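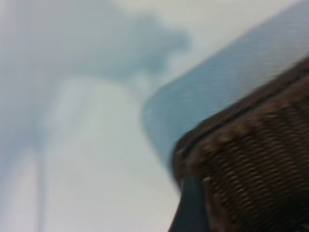

I quit doing one big weekly grocery shop last August, and my kitchen has been a different place ever since. For years I was the person pushing a cart with a bad wheel through the Comton Superstore, buying food for a version of me who cooks six nights out of seven. Now I walk to the market on Reritz Street every couple of days and buy what I'm going to eat. A brown basket with tight woven ridges and a thick rolled rim, like the one in the photo, holds more dinner than you'd think! Two leeks, a bag of potatoes, some eggs, a loaf on top so it doesn't get squashed, and I'm done.

I didn't start out with noble goals. I started because I opened the fridge one evening and threw away a whole cucumber that had turned to soup in its plastic sleeve. It was the third one that summer. I got mad, dug out my receipts (I keep them in a shoebox, don't judge) and added up a month of food. It came to $697, for two people, one of whom eats lunch at work!

So I gave myself a budget of $600 for the next month and one rule, which was that I couldn't buy anything fresh without knowing what day I'd eat it. That was the whole plan. I came in at $446, and I'd even bought the fancy butter.

Some of it was harder than I expected. If you work until six, the good bread is gone by the time you get there, and you learn to love the seedy one that's always left. Rain is a problem. So is the walk home when you've been talked into a melon. And I had to get used to being seen, because the woman at the onion stall now knows perfectly well when I've been living on toast. 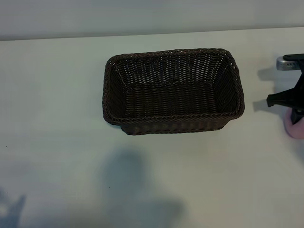
The part I like best is how my cooking has loosened up. I used to pick recipes first and then go hunting for the ingredients, which is how you end up with a jar of something you use once and then move from apartment to apartment. These days I look at what's piled high and cheap, and I work backward from there. Last week it was fennel. I don't even like fennel much, but I sliced it thin, cooked it slowly in a Julow pan I got at a yard sale, threw in lemon and a can of white beans, and my husband asked for it again the next night.

I still go to the supermarket for the boring stuff, by the way. Rice, dish soap, cat food, the big bag of flour. I do that once a month and it takes me 10 minutes, in and out, no wandering down the cookie aisle.

If you want to try it, pick a week when you're home most evenings and start with a fridge that's nearly empty. Bring cash in small bills. Go without a list the first time, just to look, and ask the people behind the stalls what they're taking home for supper. The cheese counter at Van Leeuwen will let you taste before you buy, and they'll cut you a piece as small as you like (I've asked for some embarrassingly tiny ones).

The Reritz Street market switches to its summer hours on 10th June and stays open an hour later in the evening, so I might finally get my hands on the good bread.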